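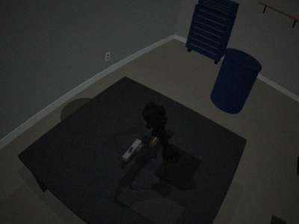
Leopold Camenzind asked that the counter at Kamham be done first this time, before the rate board goes up, as the November visit started late and the rates had already changed twice by the time the tills were opened. That request was met. The comments below follow the order of the visit and not the order of the form.

Bureau de change inspection: cash, rates and customer safeguards
Branch: Kamham
Operator: Grimshaw Exchange
Date of visit: 19 May 2022
Form: 2103

Key: S = satisfactory, A = action needed, N = not looked at

1. Rates and display

1.1 Rate board readable from the customer side of the counter: S
1.2 Buying and selling rates shown separately: S
1.3 Board matches the rates held in the till system: A
Comment: The dollar selling rate on the board was one update behind the system. The cashier corrected it during the visit. The board is still changed by hand and there is no record of who changes it or when. Start a log and keep it at the counter.
1.4 Commission and minimum charge displayed: S
1.5 Procedure for a sudden official rate change: A
Comment: A written procedure exists but gives the old head office number. Staff knew they should stop selling until new rates arrive. They were less sure what to do with orders already paid for and waiting for collection. The procedure should say plainly that these are honoured at the rate on the receipt.

2. Cash held

2.1 Opening balances signed by two people: A
Comment: 59 daily sheets checked. All had a first signature. The second was missing on four of them, all for early openings when one cashier was in alone. Either change the rota or have the balance confirmed when the second person arrives, with the time written beside it.
2.2 Foreign notes counted and agreed to the ledger: S
Comment: Euro, dollar and Swiss franc drawers counted in full. No differences.
2.3 Local currency agreed to the ledger: S
2.4 Drawer limits kept to: A
Comment: The dollar drawer was over its limit. Demand for dollars has been high and the branch has been keeping extra stock to hand. The surplus was moved to the safe before we left. If the limit is too low for present trade, apply to have it raised.
2.5 Withdrawn and damaged notes kept apart: S
2.6 Note checker tested with the test pack: S
Comment: Tested on both counters. The unit on counter two is slow with older dollar notes and rejected one genuine note twice. Report to Istero for service.

3. Safe and premises

3.1 Safe locked when not in use: S
3.2 Time delay working: S
3.3 Key register up to date: A
Comment: One key is still signed out to a cashier who moved to the Hando branch. The key itself was in the cabinet. Correct the entry.
3.4 Panic buttons tested: S
3.5 Staff door closes and locks by itself: A
Comment: The closer is weak and the door has to be pulled shut. Raised in November and still open. Please treat as urgent.
3.6 Fire exit clear: S
3.7 Closing routine finished and alarm set by 1900: S
3.8 Cameras cover both counters and the safe: S

4. Customer records

4.1 Identity checked where the amount requires it: S
Comment: 68 transactions sampled. Copies were on file for every one that needed them and all could be read.
4.2 Linked transactions picked up: A
Comment: Two customers made several purchases on one day, each just below the identity limit. The system flagged both. One flag was cleared with no reason given. A reason must be typed in every time.
4.3 Receipts show rate, charge and total: S
4.4 Refused transactions recorded: S
4.5 Complaints book available: S
Comment: Three entries since the last visit, all about rates changing between a telephone quote and arrival at the branch. Staff should tell callers that a quoted rate is not held unless the order is paid for.

5. Staff

5.1 Training records current: S
5.2 Staff can describe what to do in a robbery: S
5.3 Rate change drill carried out: N
Comment: Left until the procedure at 1.5 has been rewritten.

Items carried forward from November: 3.5 only. The others on that list are closed.

Branch to reply in writing on 1.3, 1.5, 2.1, 2.4, 3.3, 3.5 and 4.2, giving the name of the person dealing with each. Copy to the area office.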